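I have been trying to eat breakfast like an adult since October, and I would like it noted that the project is going badly.

The trouble started when I read a long article on the bus about people who live to be very old. They all seem to eat in the morning, sitting down, at a table. I was reading this with a gas station muffin in my coat pocket. I am a person who has eaten cereal over the sink so the bowl wouldn't have far to travel.

So I made a plan. I bought a bag of oats from Jollulska, the little grocery at the bottom of my hill, where everything costs slightly more than it should and the bread is worth it. I bought a jar to put the oats in. Then I bought a second jar, the first one having turned out to be the size of a thimble once it got home and stood next to an actual bag of oats.

The first week I made porridge every day. Porridge is fine. It tastes like being forgiven for something small. By the second week I was adding brown sugar, and by the third I was adding oats to the brown sugar, and I figured it was time to move on. 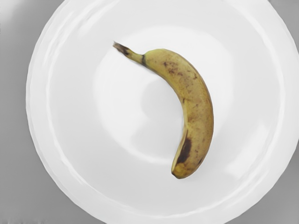 Next came the cold breakfast phase, which I recommend to anyone who owns one clean spoon and is tired of looking for it. No pan to soak, no timer going off while I'm in the shower. The drawback is that you're done in 90 seconds, and then you are just sitting there at a table at seven in the morning with your own thoughts. Mine were mostly about eggs.

My eggs have a history. I used to live above a diner called Yakubu, back in Rarkuvham, and for two years I smelled other people's omelets through the floor. The cook there did something with onions that I've never managed to copy. I once asked him how long they took and he looked at the ceiling, toward my apartment, and said, "Longer than you've got." He had clearly heard me running for the bus.

He had a point. I tried the onions again last Saturday, low heat, radio on, no phone. They went limp, then gold, then I answered the door for a package and they went black. The package was a larger frying pan.

I should also mention the toaster. It's a Trurker, it came with the apartment, and its dial goes from one to six. One through five are bread. Six is a noise. I've written to the landlord about it and he wrote back asking if I had tried four.

My sister thinks I'm making this too hard and that most people just have coffee and get on with it. She has two kids and eats their crusts standing up, so I've decided she isn't a neutral party.

Anyway, I'm still at the table most mornings. I've moved the chair so it faces the window, and there's a man across the street who does stretches on his porch in a bathrobe. We've started nodding. Tomorrow I'm going back to porridge, with the good spoon, if it's where I think it is.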